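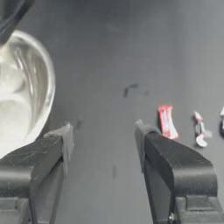

Cotley teaching kitchen to keep both glass and metal bowls

23 January 2021

The teaching kitchen at Cotley will go on stocking both clear glass and metal bowls after a review of its small equipment. A proposal to move to metal only, put forward last year to save weight and shelf space, has been dropped.

The review was carried out by Harish Acharya and Geetha Bangera. It looked at how bowls are handled on the grey worktops, how they stack, how they stand up to washing and how easily a learner can judge the contents. Ovenware and storage tubs were left out and will be dealt with in April.

On visibility the glass bowls came out ahead. A learner can check through the side whether dry flour is left at the bottom, and can see a layer of undissolved sugar without tipping the bowl. A polished metal bowl gives no view from the side, and its inner surface reflects whatever is near it, so a thin film of egg white or oil can be missed under strong light. Tutors are asked to wipe the inside of metal bowls with a white cloth before whisking egg whites, and to look at the cloth as well as the bowl.

Metal did better on weight and breakage. It also cools faster in the fridge, which matters for cream and for rubbing in butter. Glass holds its temperature longer and is preferred for proving dough. The review notes that glass should not go straight from the fridge on to a pan of simmering water, and that the kitchen's older course sheets failed to say so. The sheets are being reprinted.

Stacking rules change slightly. Glass bowls are to be stacked no more than 2 high, with a folded cloth between them. Metal bowls may be nested freely by size, provided they are fully dry. The two materials are not to be nested together, as metal rims were found to mark the glass.

Placement on the worktop is also covered. Bowls are to be set down clear of the edge, with the working area in front left free for tools and ingredients. Sreekumar Joseph, who checked the draft, asked for one addition: a damp cloth under any bowl being whisked by hand, since smooth bases slide on a smooth top. It now appears in the final text.

Replacement stock will come from Chowdary under the existing order. The cost is put at some 200 pounds for the year, most of it for glass. Chipped glass bowls will be withdrawn on the day the chip is found. Dented metal bowls may stay in use if they sit level.

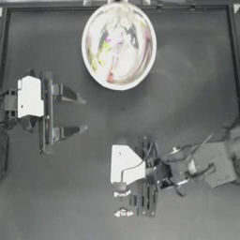 Usha Reddy wrote in response that the cloth test for grease was sound but that the review had missed noise: a metal whisk in a metal bowl is tiring over a long session, and she would like silicone whisks ordered at the same time. She also asked whether acidic mixtures left overnight should be kept in glass as a rule.

The whisks will be considered with the April items. On acidic mixtures, the new sheets already specify glass for anything kept overnight with lemon juice or vinegar in it.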